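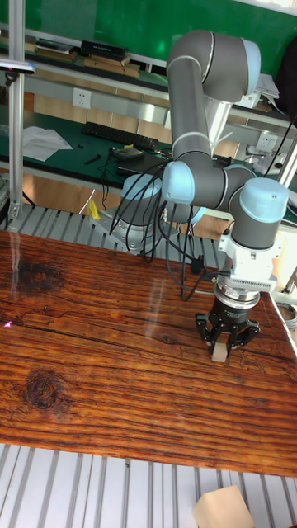
May 29, 2021
By the planning group, Trolumport office
4 min read

In the last newsletter we promised to write about the new grasp and place planner, and several readers from the Wunville site have asked when it will come. The planner is now running on the arm, and we can tell what has changed, what is better, and what is still not good.

First a little background for those who joined recently. Until this spring, our software treated one pick and place task as one long problem. The camera gave a pose of the block, the planner searched for a full path from start to finish, and only then did the arm begin to move. This is simple to understand and simple to test. The weakness is that the whole plan depends on the first pose estimate. If this estimate is wrong by a few millimeters, the fingers close a little to the side, the block turns in the grip, and the rest of the path is calculated for a block that is no longer where we think.

The new version, which we call Pletano, divides the task into short pieces. After each piece it asks perception again and corrects the next one. The most important correction comes right after the grasp, when the block is between the fingers and just above the table. At this height the planner stops for a moment and estimates how the block is sitting in the gripper. We use small wooden blocks for this work. They are easy to replace, and a cube has so many symmetries that it quickly shows if the pose code is confused.

This confusion was in fact our biggest trouble. A cube looks the same after a quarter turn, and our old filter did not know this. It jumped between two equal answers, and the planner then tried to rotate the wrist by 90 degrees for no reason. Now the filter keeps the answer which is closest to the previous one. The change is 11 lines of code, and it took us much longer to find than to write.

The second subject is the table. We test above a glossy wooden board, and the shine is hard for the depth estimate. Where light reflects, the old code could see a hole in the table, or a small hill. For a time we filtered such points with a fixed threshold, but this also removed real points at the lower edge of the block, exactly where we need them. Pletano fits one plane to the board when the program starts and compares all later points with this plane. Points which fall below it are ignored. Points a little above it are kept until they have been seen in several measurements. The dark knots and the grain of the wood do not disturb this step, as it uses only geometry.

The third subject is cables. Our arm carries its gripper cables on the outside, and they hang in loops from the wrist toward the back of the table. The collision model knew nothing about them. A path could be free for the planner and still pull on a cable. We do not simulate the cables as soft bodies, this would be too slow for us. We added a simple volume behind the wrist which grows when the wrist turns, and we gave a cost to paths that wind the last joint in the same direction many times. It is a rough method, but the paths became calmer and the operators noticed it before we told them.

Now the results. We ran 416 placements with the new version on the same start positions as before. The planning time for one piece is below 300 milliseconds in nearly all cases. In 4 runs the planner found no path and stopped safely, every time with the block very near the edge of the board. We think the cable volume is too large in this area and we will make it smaller.

What is still missing: blocks that touch each other are often reported as one object, and the grasp is then planned for the middle, where there is nothing good to hold. Our colleagues in Whiteley have a segmentation tool which may help, and we hope to connect it in July. Also, the log viewer does not yet show the corrections between pieces, so for the moment you must read them in the text log. We know this is not comfortable.

If you want to try Pletano on your own cell, please take the release branch and not the main branch, and measure your tool offset again before the first run. The old offset file will load without any error message, but its axes are in a different order. We lost one afternoon with this. A check will be added in the next release.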